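Gripper rebuild, part whatever

Quick one, got about an hour before I have to be out. Second pair of the hand-held grippers is together and sort of working. First pair you'll remember from October, the ones where the left trigger stuck if you looked at it funny.

What changed. New linkages, printed at Urton on the big machine – the shared workshop has finally got it going again after Inmaculada Robles took the hot end apart on Wednesday. Pivots are proper steel pins now instead of the M3 screws I kept losing under the bench. Triangular cut-outs in the outer links, to save plastic mostly. Saved less than I hoped. Print time for the set came down to 310 minutes, which still means leaving it on and going home.

Pads. This is where all the time went. The old ones were cut from a bicycle tube and they let go of anything smooth. Fine on a sponge, useless on a cotton hem. The new ones are cast, dark blue, with a texture pressed in from a bit of anti-slip matting. Third batch. First batch never cured (my fault, measured the wrong pot), second had bubbles all down one side. Third is good. Soft enough to fold a bit at the tip so you can pinch one layer and not two. Mostly.

Springs came from Drudov, bag of 49, God knows why 49. Too strong out of the packet. I've clipped a turn and a half off each and my thumb no longer aches after ten minutes. If you are building these from the Ollach drawings, the spring seat is too shallow, make it deeper by a millimetre or they ping out. I have found one in the kettle.

Still to do:
wrist camera mount, the current one droops
encoder on the left hand reads backwards, sign error somewhere in my code
cable strain relief, currently tape
a proper stand so they dont live on the floor

The plan is shirts. Everyone does blocks and cups, and cups are easy, you can get a cup with almost any old claw. A shirt laid out flat on a bed is a different animal. You have to get under the edge, the sleeve goes where it likes, and the whole thing creeps towards you if the sheet underneath is slippy. Sleeves first, then sides in, then hem up. I'd like 500 goes at that before I even think about training anything, and Genivaldo Sales says I'll want 3,000. We'll see. My wrists get a vote.

Opening width is the other thing I've been fiddling with. Wide open is lovely for a sleeve and daft for a collar, becuase the tips come in at an angle and the pads don't meet flat till the last few millimetres.

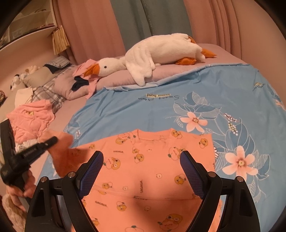
Shagufta Malik wrote back that I should try shortening the inner link before touching the pads again, as hers only closed square once she'd taken a little off both sides, and that a ribbed collar is best left alone until last anyway. Will try the link at the weekend if the printer's free. Have kept all the old pads in a tub just in case.

Files go up once I've fixed the spring seat. Right, bus.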